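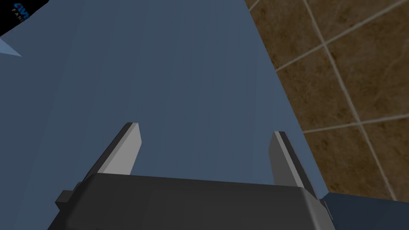
1 min read

ok so I finally read the deed to our place in Mikbridge, all 13 pages of it

page 2 has a clause from the first developer saying who could and couldn't live on our street. it can't be enforced now but it's still just sitting there in the paperwork

went to the county records desk and asked how many deeds have one. 1,119 — and that's only the lots they've checked

you can file to get it struck. the form took me more than 30 minutes, bring a copy of your deed

doing the Doucet Street side in March, message me if you want in

Comments

Sivaprasad Panicker: ours has it too, same wording

vuson_mom: is there a fee?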